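How to Check a Charging Cable Before You Put It Away

By Lucero Alvarado

A drawer full of old cables is no use if half of them are dead. Going through them takes 2 minutes each, and all you need is a clear table and a tester with a display.

Step 1. Clear the table. Wipe it down and bring out one cable at a time.
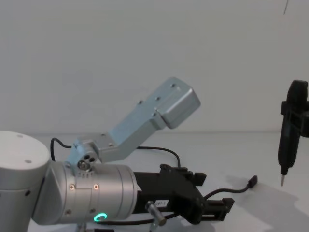 A cable that has been wound tight for months should be laid out loose first. Let it fall into wide curves on the table. A thin black one is easy to follow on a white top, even where it arches up and comes down again. Run your eye along it for kinks, cracks or flat spots - mostly close to the ends.

Step 2. Look at the plug. Bent metal or packed lint will give you a bad reading. Clean it with a dry wooden toothpick. 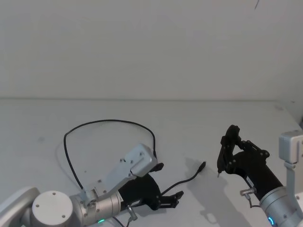
If the housing has split where it meets the cable, throw the cable out. Tape won't hold there for long.

Step 3. Hold the cable just below the plug so the end stays still. Bring the tester tip straight down to the metal and read the display.
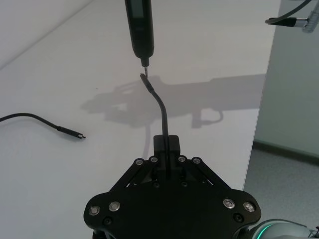 Tool tip pointing down just over the plug, cable held below.

Step 4. Coil the good ones and tie them. I label mine by length - 30 inches and up go in the top drawer.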